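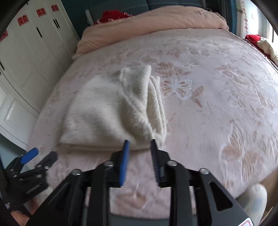

Musero bringt die Kolbenfeder Memport nun doch in kleiner Auflage zurück. 700 Stück, durchnummeriert, Auslieferung ab 4. Juni. Vorbestellen geht schon jetzt, allerdings nur über den Shop in Fasutville — Händler gehen vorerst leer aus.

Neu ist vor allem der Kolben. Läuft laut Hersteller leichter und lässt sich zum Fetten ohne Spezialschlüssel ausbauen. Die Kappe schließt mit einer knappen Umdrehung, der Clip ist 5 Milimeter kürzer als beim Vorgänger. Federn in F, M und B, EF soll folgen. 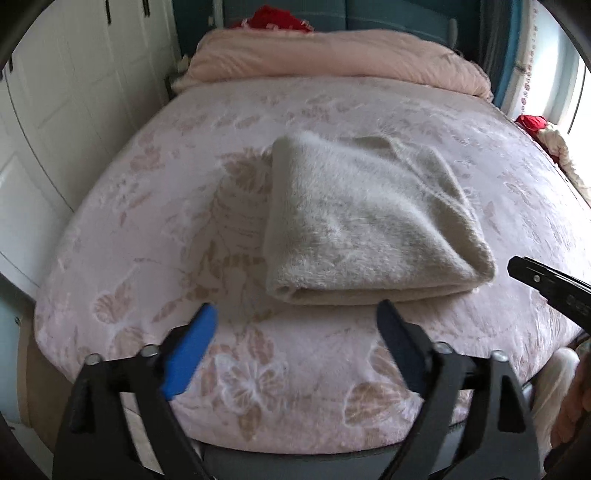 Tsolakis hält das für zu wenig: Wer im März noch die alte Version gekauft habe, müsse wenigstens den neuen Kolben zum Nachrüsten bekommen, sonst sei man schlicht der Dumme.

Dazu bisher nichts von Musero. Preis: 201 Euro, Konverter entfällt logischerweise, Etui kostet extra. 12 Monate Garantie auf die Mechanik, Feder ausgenommen.
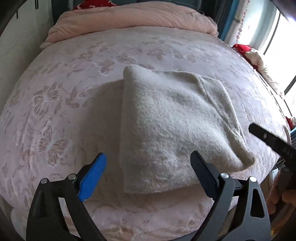

Farben zum Start: Schwarz und ein dunkles Grün, beide mit Stahlfeder. Goldfeder erst später und dann wohl deutlich teurer. Vorbesteller bekomen ein Glas Tinte dazu, solange Vorrat reicht.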